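4 Jul 2021

Dye bench, second day on the onion skins. Girish Jaiswal had already strained the first pot when I got in, so the notes on that one are from his sheet and not from me.

Pot A. 50 g dry brown skins to 1,000 ml tap water, brought up slowly, held under a simmer for an hour, left overnight with the lid on. Strained through the old muslin. Colour in the jar a dark tea. Girish wrote "smells like soup", which I can confirm.

Pot B. Same weight of red skins, same water, same time. Strained through the same muslin after a rinse. Darker than A in the jar, and browner than I expected. We had hoped for something nearer green once the iron went in.

Wool is the Kongkaew two-ply, undyed, wound into small skeins and tied loosely in four places. The cotton is the offcut from the Skundo sheeting, washed twice with soda and line dried. I forgot to weigh the cotton before it went in the bucket, so the cotton figures are useless for this round and I have left the column blank.

Mordant was alum for the wool, as before. The skeins sat in it from yesterday afternoon. Girish wants to try a set with no mordant at all for comparison. Fine by me, but they need their own pot or we will be arguing about carry-over again as we did with the madder.

Wool into pot A first. Brought up from cold with the heat on low, stirred with the glass rod every few minutes, then left. The thermometer in pot A reads 3 degrees lower than the one in pot B when both are put in the same jug. I have put tape on the low one. We should check both in melting ice before the next batch and throw out whichever is wrong.

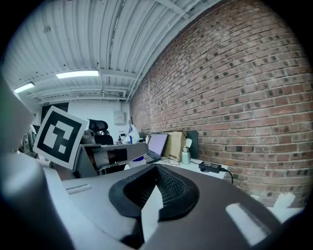

Sample cards next. The trouble with the last lot was that we had no agreed words for the pale end, and half the cards say "cream" for what are clearly different colours. I went round the room with the old cards trying to settle it on plain objects. Our "cool grey" is close to the housing of the gripper, at least away from the long bright streak where the light comes off it, and that streak is a fair reminder not to judge anything shiny under the overhead lights. The white wedge in the middle of the black pad is about what I would call plain white, and none of our undyed wool comes near it. The Kongkaew yarn is a good deal yellower. So from now on undyed wool is "natural" on the cards, "white" is kept for bleached cotton, and "cream" is dropped.

Results so far, wool only, judged by the north window and still damp:

A, alum: strong orange-gold. Even, apart from one skein where I tied it too tight and left a pale band.
A, alum, then iron dip: dull olive brown. Took quickly, and I pulled it early.
B, alum: rust, a bit flat.
B, alum, then iron dip: dark brown with a slight green cast. Girish says green, I say brown. Look again when dry.

The iron water is the 300 ml bottle on the bottom shelf, marked Plodora on the side from whatever was in it before. I have put a new label over that and written IRON on the lid as well. Please keep it away from the alum spoons. One rusty spoon in the alum tub and every yellow after it goes dull.

Light test: one strand from each skein wound on card, half covered with foil, taped inside the south window. Leave them alone until September. The last set was moved twice for window cleaning and we could not say how long it had been up.

Codon, the blue notebook, has the madder and weld pages if anyone wants the old recipes. Page with the chalk additions is loose, tucked in at the back.

To do:
Weigh the cotton dry before the next round.
New muslin, the old one is now orange.
Ask at the greengrocer for more red skins. We have enough brown for two more pots.
Thermometers in ice.
Wash the glass rod properly. It left a brown ring on the draining board, which I have scrubbed and which has not shifted.

Both pots kept, lids on, for the exhaust baths. Skeins are on the rack by the sink, tags on the left-hand tie.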